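Questions and Answers about Our Bench Arm

Written by Traian Matei for the members of the Dunbar shared workshop. Last changed May 2018.

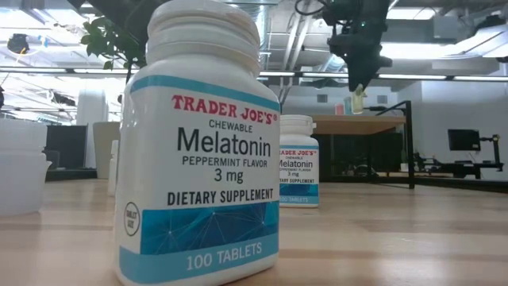 I receive many of the same questions by e-mail and also in the corridor, so I have collected them on this page. Please read it before you write to me. If your question is missing, write anyway and I will add it. My English is not perfect, and if some answer is unclear, please tell me that also.

What is the project?

We are building an arm with a simple two-finger gripper that can take small household things from a table and put them in another place. It started as my own build at home, in a kitchen which was much too small for it. When my neighbour complained of the noise, I asked the workshop for a bench, and it was given to me and Shona Chisholm together, as she was also looking for one.

Who works on it?

Shona makes the mechanical parts and the wiring. I write the program. Iolo Kneath helps with the electronics when his own work permits, and he has designed the small board we call Initska. The name has no meaning, it was a typing mistake in the first drawing and we kept it.

What do you use as objects for picking?

Ordinary things from the shop and from our own cupboards. Bottles with a screw cap are good for learning, as they are round, they stand by themselves and they have a ridged cap where the fingers can hold. We like to have two of the same bottle, so that one can stand near and one far, and the program must decide which is which. At present this is a pair of melatonin bottles with the label for 100 tablets.

Is it permitted to bring my own objects?

Yes, please do. The object should be closed, clean and not of glass. Nothing with liquid inside, also if the lid is very good. Write your name under it, otherwise it goes to the common shelf after 30 days and I cannot promise that you find it again.

Can I take the tablets?

No. Everything on the bench is for the tests and is not for eating. Please do not open the bottles either. When the weight of an object changes between two tests, our notes for that object become useless, and this happened once in November with a tin of peppermints.

How heavy may an object be?

The heaviest thing we have lifted until now was 539 grams, a bag of rice. It was lifted slowly and the bag did turn in the fingers. I would not put this weight as a rule. For a first try, take something you can hold comfortably between your thumb and one finger.

Why are the fingertips soft?

The first tips were printed in hard plastic and they slid on every smooth label. Shona then made a mould and cast the tips from a soft rubber. They hold much better, but they also wear out, and dust makes them slippery. We wipe them with a damp cloth before each session. If you see a cut in the tip, tell Shona and do not repair it with tape.

How does the program know where the bottle is?

It looks for the outline of the object against the table and makes a guess of the width. Then it compares this guess with a small list of known objects. The difficulty is distance. A big bottle far away and a small bottle near to the camera can have the same outline, and in the beginning the arm would close its fingers in the air, well before the bottle. Now the program looks also at the place where the bottom of the object meets the table. This works well when the bottom is visible. When one bottle stands partly behind another it is less certain, and I am still working on this part.

Does the printing on the label matter?

More than I expected. A label that is white at the top and dark at the bottom can be taken for two objects, one on the other. I had to teach the program to be patient with such labels. Very shiny ones are the worst, they catch the light from the ceiling and a part of the outline is lost.

What is Trakon?

Trakon is the name of our control program. It runs on a normal computer under Linux. I have given the code to the workshop's shared folder, with a text file that explains how to start it. Please make a copy before you change something. Rory Sutherland once changed the home position in the original, and the arm went politely but firmly into the lamp.

And Pluritz?

This is only the name of the folder in which the test notes are kept. Each note has the object, the position, the result and the initials of the person. Failed picks must be written down too. I say this often, as people like to write only the good ones.

May I use the arm alone?

Not before you have done the introduction with Shona or me. It takes one evening. After this you may use it alone in slow mode. For the faster mode there must be 2 persons present, one at the keyboard and one with a hand at the stop button.

What should I do if the arm does something strange?

Press the stop button first and think later. Do not try to catch the arm or save the object. Afterwards leave everything as it is, if possible, and write down what you had asked the arm to do. The object can always be replaced – fingers are more difficult.

Can I see the robot without being a member?

On open evenings, yes. Euan Haldane keeps the list for visitors and you can ask him at the front desk. Children are welcome with an adult, but they must stay on the other side of the table.

I want to build one at home. Where should I begin?

Begin with the gripper and leave the arm for later. A gripper fixed to a piece of wood, with one motor and two fingers, will already teach you most of what goes wrong. Move it by hand to the object and see if it can hold. I spent my first winter on the arm and had then nothing good to put at the end of it. When your gripper can hold a bottle by the cap and also by the body, then it is time to think of joints and bigger motors.

Are all the drawings available?

The drawings of the fingers and of the mould are in the shared folder. The board is not yet there, as Iolo wishes to correct one connector first. I have asked him again for it this week.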